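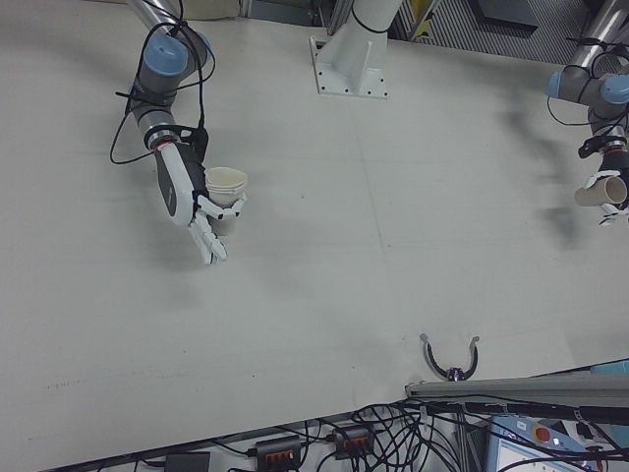
## Ticket 2007 – Deuxième main pour la cellule gobelets : on achète ou on attend ?

**État :** ouvert, en attente du devis révisé
**Demandeur :** atelier Nillcombe
**Fournisseur :** Tekleab (mains), Lellison (intégration)

**Demande initiale**

Lellison propose de passer la cellule prêtée à l'achat ferme, avec 6 mains au lieu de 2. Argument : le transfert de gobelets d'une main à l'autre « est acquis ». Je voudrais savoir sur quoi repose cette phrase avant de signer quoi que ce soit.

**9 mars 2024, premier commentaire**

Relu le devis ligne par ligne.

- Le câblage n'est chiffré nulle part. Câbles noirs enroulés sur les bras, attaches, et tout le reste en tas au sol avec les deux multiprises. Qui paie les chemins de câbles ?
- Le socle blanc est boulonné sur la table. Démontage et remontage à Nillcombe : absents aussi.
- Les gobelets en papier ne pèsent rien. Le cahier des charges Biseo parle de gobelets remplis. Aucun essai fourni.

**Réponse de Lellison (résumé)**

Câblage « inclus dans la prestation globale ». Pour les gobelets remplis, ils suggèrent un lot d'essais en option.

**Deuxième commentaire**

Je ne paie pas en option la preuve que le produit convient. Contre-proposition envoyée :

1. 50 transferts consécutifs, gobelets remplis, un gobelet présenté debout et l'autre couché.
2. Compte rendu avec tous les échecs, reprises manuelles comprises.
3. Prix séparé pour câbles, goulottes et recâblage des multiprises.
4. Prix d'une main de rechange Tekleab, avec délai.

La ligne budgétaire de février reste gelée. Si le point 1 n'est pas tenu, on prolonge le prêt sans toucher au nombre de mains.

**À faire côté Nillcombe :** mesurer la table et vérifier l'accès au bouton d'arrêt du pupitre une fois le sol dégagé.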